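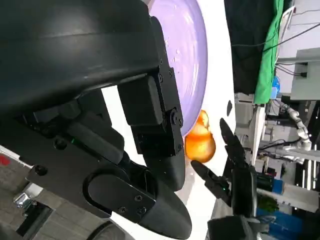

Two grippers, one plate, at the Baltedska lab.

The fault was a quiet one, the lead engineer told me over a long coffee. "Ramo would close its hand too hard, more than 30 percent over what we'd set, and then carry on as if all was well!"

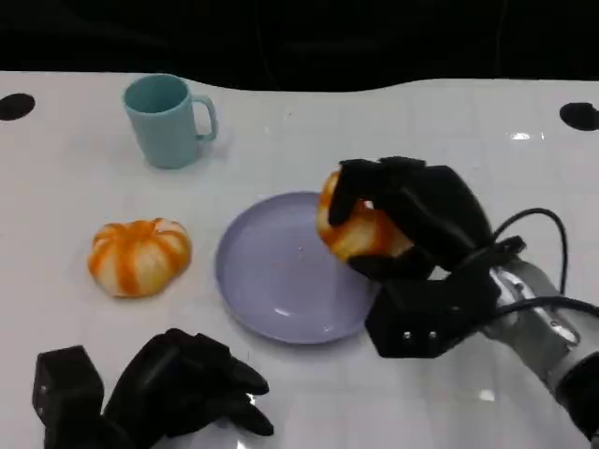
A peeled mandarin in the robot's right hand, over the plate.

It first showed up in January, on run 203. "We blamed the fruit, bless us," she said. "Then we blamed the cables."

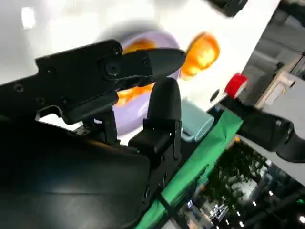
The gripper seen close up, with the lavender plate behind.

The real trouble was a force reading that arrived late, so they now stop everything after 4 bad readings.

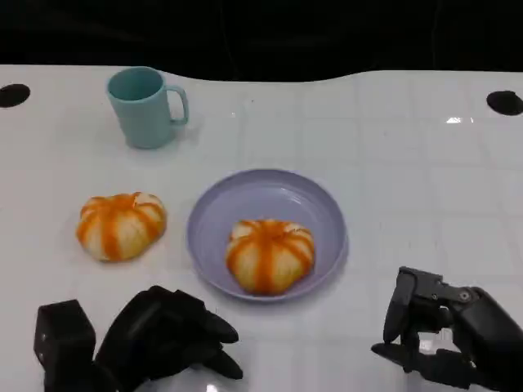

"I still keep my own fingers well back," she added, laughing, "and I tell all the new people to do the same."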